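3.2 Equipment age and reported repair

The household survey was carried out in the districts of Grirham and Zanham in April and returned 3,252 usable questionnaires. Respondents listed each computer in the home, the year it was bought, and any repair made or paid for during the time they had owned it. Following Baxter and Rothe, we treat a repair as any replacement of an internal part, whether it was done at home or by a shop. Cleaning, software reinstallation and the replacement of cables were coded separately and are not considered in this section.

Desktop computers were kept longer than portable ones in both districts. The difference was larger in Zanham, where more homes reported owning a second machine handed down from a relative or an employer. Owners of desktop computers were also more likely to name the part that had been replaced (Figure 2), although many used the words "board" and "chip" for the same item. Answers of this kind were assigned to a single category.
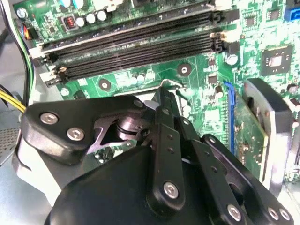

Figure 2. Motherboard inside an open desktop computer case.

Cost was the reason most often given for leaving a fault unrepaired. Respondents in Grirham tended to compare the price of a repair with that of a used machine, while those in Zanham more often compared it with the price of a new one. The 26 follow-up interviews suggest that this reflects the local supply of used equipment. Grirham has 6 shops that sell it; Zanham has none. 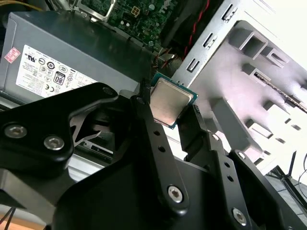
Age of the respondent had little bearing on these results once household income was taken into account. Respondents over 50 reported fewer repairs made at home, but they were as likely as younger owners to have paid for one. A similar pattern was found in the earlier Dankwa survey, which used a narrower definition of repair and did not ask about machines received as gifts.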